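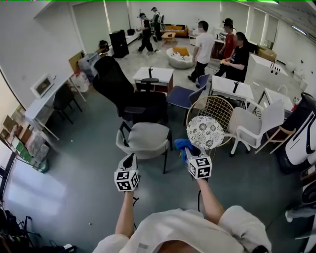 Plelcombe Household Water Readings

Cold water meter readings from homes in Plelcombe, taken once a day for three years. The files were put together for people who want a small, clean set of readings to practise with, or to compare with their own bills.

What is in the folder

readings.csv has one row per home per day. There are 1095 days in all, starting in April.
homes.csv has one row per home, 271 in total, with the number of bedrooms and whether there is a garden.
notes.txt lists meter swaps and long gaps.

Columns in readings.csv

home_id: a number with no link to the address
day: counts up from 1
litres: use since the last reading, whole litres
flag: blank, E (estimated) or S (meter swapped)

How the readings were taken

Most meters are read at 6 am by a Felia logger clipped to the dial. Homes on Tranetti Lane have older meters and the residents wrote the figure down themselves, so times there vary. Those rows were typed in twice and any that did not match were checked against the paper sheet.

Known problems

Day 2 is missing for every home on Tranetti Lane.
A slow leak at one home was left in. See notes.txt.
Estimated rows are a straight line between the readings on either side. Leave them out if you are looking at daily peaks.
Garden taps are not metered separately.

Changes

Version 3: fixed the bedroom counts, which had been shifted down one row.
Version 2: added the flag column.

Use

Free to copy and change. Please credit the Khondokar Water Group and say which version you used.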